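Subject: Re: Lights and air vent in the back workshop
From: Cempaka Nasution
Date: Aug 16, 2022

Hafiz Setiawan wrote:
> Can someone tell me what we want done with the ceiling in
> the workshop before I ask Tambunan for a price? The quote
> they sent for the front rooms was 1,373 and I'd like to
> keep this one under 913.

Leave the corrugated panels as they are. White is fine and I don't want to lose height by boxing in the beams and pipes. The vent between the light fixtures should be cleaned, slats included. Same tubes as now, please - no warm white.

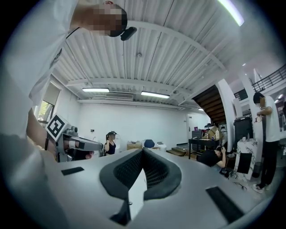

Hafiz asked on the phone whether the tubes could go over to LED in the same job, and whether the fixture nearest the window could have its own switch. He thinks the window gives enough light on that side until late afternoon.

Yes to the switch if it fits the price. LED can wait until we have used up the spare tubes in the hall closet. Please also ask Tambunan if they can do it on the 24th - we need the room back 2 days later.

Cempaka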